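3.2 Small accessories and the shared tray

The second group of households differed from the first in what they kept on the table. In the Kirkovon homes most of the small objects were stationery and keys. In the Evstead homes they were hair ties, bows, scrunchies and bracelets, and these were nearly always stored together. Of the 60 households we visited, 16 kept such items in an open tray or dish with no dividers. The rest used drawers, bags or a mix of containers.

We asked participants to sort their own accessories on a flat surface and to put back whatever they wanted to keep within reach. No instructions were given about order or grouping. Sessions were held in the late afternoon, and each participant decided when the task was finished. Notes were made on paper during the session and coded later using the scheme in Section 2.4. 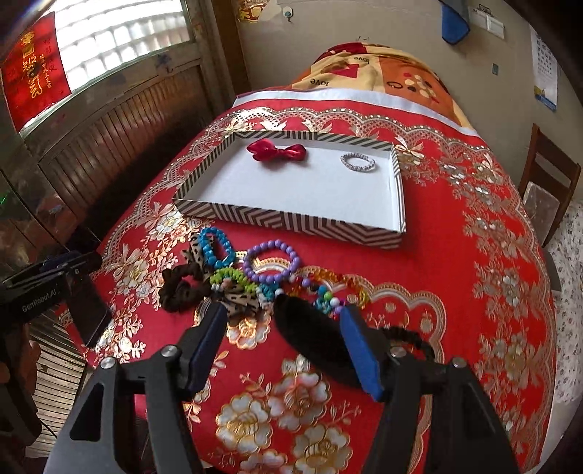 Participants tended to begin with the items that were easiest to separate. Satin bows and rigid bracelets have a fixed outline and can be lifted out of a pile without bringing anything else along. Beaded bracelets on a flexible strand are harder, as they loop around whatever lies next to them. Coiled hair ties catch on both. Several participants dealt with this by spreading the whole pile out first. Others pulled at one item and accepted that two or three more would follow it.

Grouping by material was less common than we expected from the earlier work at Prelport. There, people sorting sewing supplies put fabric with fabric and plastic with plastic. Our participants more often grouped by use – things worn on the wrist, things worn in the hair – and a fair number did not group at all. One woman told us that she chose what to wear by color, and that a scrunchie and a bracelet of the same color therefore belonged side by side. Her answer was coded as "outfit," a category that we added after the third visit.

Elastic hair bands were the item most often left out of the tray. When asked, participants described them as things they used up and replaced, and they did not mind where the bands ended up. Fabric scrunchies were treated with more care. They also take up more room than their use would suggest, and in a shallow tray they soon cover the smaller pieces.

Trays with a raised rim kept their contents in place when moved, but participants rarely moved them. Most trays stayed on the same table or dresser from one visit to the next, and the contents shifted inside them. Softer items ended up lying on or against each other, and beads worked their way underneath.

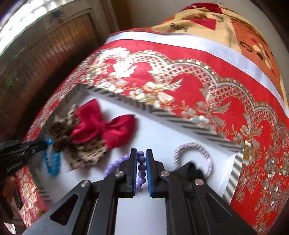
Figure 4. Red bow, leopard-print scrunchie and purple beaded bracelet on a white surface with a striped border.

Across both groups we recorded some 3000 individual items, and 93 of these could not be assigned to a single category. Most were pieces that could serve two purposes, such as a hair tie also worn on the wrist. Ostapchuk's scheme places these with hair items by default. Holger Hägglund, who did the second round of coding, preferred to follow what the owner said, and we have used his version in the tables below. The choice has little effect on the totals for the Evstead homes. It matters more in Kirkovon, where the number of accessories per household was small.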